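The Upkeep of Shared Rooms
Office Life, August issue

When the Zirar building converted its upper floor to shared desks, the design drawings gave careful attention to light, circulation and storage. They gave none to cleaning. Two years later, the question of who wipes down a desk used by several people in one week has become a regular subject of discussion among its tenants.

The traditional answer was the evening crew. Under the previous arrangement, contractors came through after seven o'clock, emptied the bins and vacuumed the floor. Surfaces were cleaned only where they had been cleared, and few of them ever were. Cables, bottles and half-finished work stayed in place, and dust settled between them.

Meireles, the firm that manages the floor, now keeps microfiber cloths within reach of the desks and asks occupants to attend to their own places during the day. The cloths are sorted by color – one for furniture, another for the kitchen – and laundered without fabric softener, which leaves a film on the fibers and reduces their ability to hold dust.

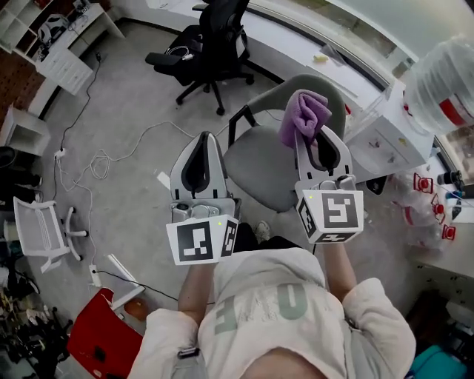 Chairs remain the most neglected item. Armrests are touched all day and seldom cleaned, while mesh backs collect lint that a damp cloth merely pushes deeper into the weave. Meireles recommends a soft brush for mesh and a barely moist cloth for padded seats, followed by a dry one. Casters should be turned over and cleared of hair every few months.

Long desks under windows present a different difficulty. Sunlight shows every streak, and the usual response is to apply more spray. The guidance issued to tenants at Dradutska, a neighboring property, advises plain water first and detergent only where a mark persists. It also asks that the desk be cleared completely every Wednesday before lunch.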